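Resizing my grandmother's ring

I put off getting my grandmother's ring resized for the best part of four years. It sat in a dish on the chest of drawers, and every so often I would try it on, find it stuck at the knuckle, and put it back. In February I finally took it in, and as a few people have asked me how it went, I'm writing it up.

The ring is a plain yellow gold band with a small garnet and a seed pearl on either side. It isn't worth much. The last valuation put it at £1468, and I think that was generous, going by what similar ones sell for. My grandmother wore it on her little finger for most of her life, which explains why it was tiny. I wanted to wear it on my right hand, on the ring finger, and that meant going up three and a half sizes.

I got three quotes. The first was from a chain in the shopping centre, where the assistant said they would send it away and it would be back within a month. She couldn't tell me who would be doing the work. The second was from a workshop in Palancombe that only takes post, and their price was the lowest, but I didn't fancy putting it in an envelope. The third was Taheri, the small jeweller on the hill in Clurkside, and that was where I went in the end. Nima Zamani works at the bench there and came out to look at it himself.

He told me a few things I hadn't known. Going up more than two sizes usually means cutting the band and letting in a new piece of gold, because stretching it that far thins the metal. The colour of old gold can be hard to match. My band is 15 carat, a standard that was dropped in the 1930s, so he would have to use 14 or 18 and accept a slight difference, or alloy a little specially, which costs more. I went for the 18 at the back of the band, where it faces the palm.

He also warned me about the pearls. They don't like heat, and with stones that old he preferred to take them out before soldering and set them again afterwards. One of the claws on the garnet was nearly worn through too – I could see it once he'd handed me the loupe. Another year of catching on jumpers and the stone would probably have gone.

The price came to £59 for the sizing and more on top for the claw and the pearls. It took 19 days. I asked whether the hallmark would survive and he said yes, as long as the cut was made away from it. He marked the place on the band with a pen while I watched. If you are having an old ring altered, do ask about that. A friend had the date letter polished clean off hers by a shop in Dutton and can't now prove when it was made.

When I picked it up the join was visible if I tilted it under the lamp, a slightly warmer yellow for a few millimetres. I can't see it when I'm wearing it. I'd asked him not to polish out the scratches on the front, and he had left them as they were. I took a photograph of the inside of the band for the insurance people and sent it off the same evening. 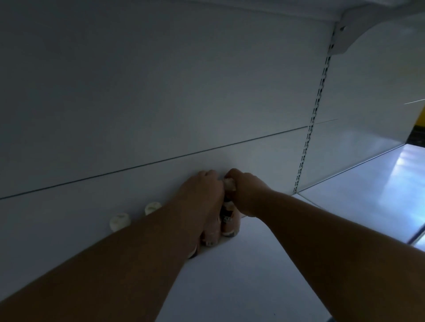

Araceli Salinas wrote to me after my last post to say that she had hers done twice, the second time because her fingers swell in summer and the jeweller had measured her on a cold morning. She recommends being measured in the afternoon, and on two separate visits if you can manage it. She also had a pair of tiny gold beads put inside the band, which stop it spinning round and cost her less than a second resizing would have done.

I was measured at four in the afternoon, by luck, and so far the fit is good. It goes over the knuckle with a bit of a push and sits straight. I take it off for washing up and for the garden, and it goes back in the same dish.

Next is my mother's bracelet, which has a broken safety chain. Nima has said to bring it in whenever I'm passing.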